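From: list member, upper valley
To: nerkumia-bread
Subject: Re: Rye starter slow after moving uphill

Replying below the quote and trimming the rest. The original was long and most people have it already.

> We moved up to 2880 feet in August and my rye starter has not been the same.
> I brought it up in a jar with the lid loose, fed it the night we arrived, and
> it rose fine for the first few days. Now it goes up fast, smells sharp, and
> falls before I am ready to use it. The bread has big holes under the top crust
> and the middle is gummy. I still use the Illés dark rye, same as before. The oven
> here is a Zindov that came with the house. Is this the altitude, the oven or
> the starter? My subject line says slow but what I mean is that the bread is
> slow to bake through, the starter itself is quick. Should I throw it out and
> begin again?

Don't throw it out. A starter that rises fast and falls early is alive and hungry, and a new one would end up in the same place within a couple of weeks if you fed it the same way.

I don't think 2880 feet is enough on its own to do what you describe. Dough does rise faster up here, and water boils a little cooler, but I have baked at this height for years with the same formula I used in town and only changed two things. One was the feeding and the other was the length of the final rise. I will get to the oven after that.

Feeding first. You didn't say what ratio you use. If it is equal parts starter, flour and water, that is too little food for a warm kitchen in August. Keep one spoonful of old starter and give it 3 times its weight in flour and 3 times its weight in water. Rye is thirsty, so it will look stiff for the first hour. Leave it stiff. If you thin it at that point it will run ahead of you again. On a hot day I use cold water from the tap and on a normal day I don't bother.

Watch the top and not the clock. A rye starter at its best has a domed surface with small cracks in it. When the dome goes flat it is a bit late but still usable. When it has sunk in the middle and smells like vinegar, feed it once more before baking. The sharp smell you mention says you have been baking from the last stage most of the time.

On the final rise, I would cut it short. With rye you are looking for pinholes on the top of the loaf. Three or four pinholes means put it in the oven. If the whole surface is covered, it has gone too far, and then you get the gap under the crust that you describe. I lost a lot of loaves that way in my first summer here and blamed the flour for all of them.

About the flour. Illés dark rye is what I use too and I have no complaint about it, but the bags do differ. The one I opened last month took noticeably more water than the one before. Jenen sells a medium rye that is more even from bag to bag, and it is easier to learn on. It costs more and the flavor is milder. Some people here mix them half and half. I tried it and went back to the dark, mostly out of habit.

Now the oven. The Zindov ovens in the older houses run cool at the back and the dial is not to be trusted. Ours was well under what it claimed until we put a thermometer in it. Get one that hangs from the rack, they are cheap. Let the oven heat for a full hour with a stone or a heavy tray inside. The light goes off long before the walls are hot, and the walls are what bake a rye loaf. Start hot, then turn it down after the first fifteen minutes and leave it in longer than you think you should. I take mine out of the tin for the last 9 minutes and put it straight on the rack, which firms up the sides.

A gummy middle can also come from cutting too early. Rye needs a day wrapped in a cloth before you slice it, and 2 days is better for a big loaf. If you have been cutting it the same evening, try waiting before you change anything else. It is the cheapest test on the list.

One more thing on measuring. You mentioned in an earlier thread that you measure by the cup. That works for pancakes but with rye it will give you a different dough each time, depending on how the flour settled in the bag. If you don't want to buy a scale, at least use the same cup every time, spoon the flour in loosely and level it with a knife. Write down how many you used and whether the dough was wetter or drier than the last one. After a few bakes you will have notes worth looking at.

So the order I would go in is: wait a day before cutting, then the oven thermometer, then the feeding, then the shorter rise. Change one at a time or you won't know which of them did it. And keep a little dried starter in an envelope as a backup – spread it thin on baking paper, let it dry, crumble it up and put it somewhere dark.

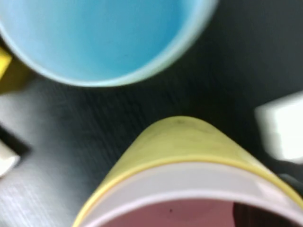

To wake up the dried starter, cover a spoonful of the crumbs with lukewarm water, wait until they go soft, and stir in the same amount of rye. It looks dead for the first day. Feed it again anyway. Mine was back to full strength by the fourth feeding.

If the next loaf still has the gap under the crust, write back to the list and say how long the final rise was and what the thermometer read when the loaf went in.

--
nerkumia-bread: to leave the list, send a message with the word "leave" in the subject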